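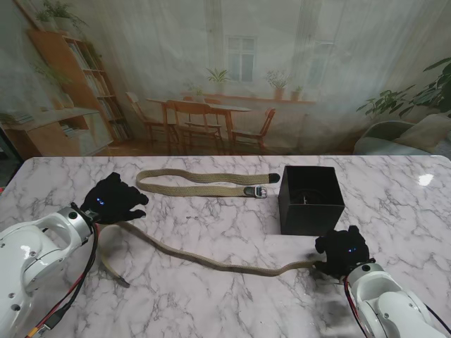
I used to dread wiping down my kitchen counters, mostly because I was doing it the hard way - spray everywhere, one tired old sponge, and then a lot of grumbling at the streaks. These days it takes me 5 minutes after supper and I don't even mind it! The thing that helped most was learning to go easy on the cleaner. A drop of plain dish soap in a bowl of warm water does nearly everything. Anything white with gray veining, like that marble-patterned tabletop, will hide crumbs in the pattern like you wouldn't believe, so I run my bare palm over the surface before I call it done. Your hand finds what your eyes skip.

I keep 2 cloths going, one damp and one dry. The damp one goes first, in long overlapping strokes from the back to the front, and the dry one follows right behind it. If you let the water sit and dry by itself you get those cloudy patches (and then you'll be back at it with the spray bottle, like I was for years).

A word about vinegar. I love it in the kettle and on the shower door, but keep it away from real marble, and lemon juice too. It leaves dull spots that won't wipe off. If you're not sure whether your top is the real thing, treat it as if it is.

For dried-on oatmeal or pancake batter, lay a warm wet cloth over the spot for 3 minutes and go do something else. Then lift it with an old plastic card. No scraping with a knife, please - I did that once at our place on Chege Street and looked at the scratch every single morning until we moved.

Oh, and wash the cloths hot, without fabric softener. Softener makes them slide the water around instead of soaking it up. Mine hang over the oven door handle to dry overnight.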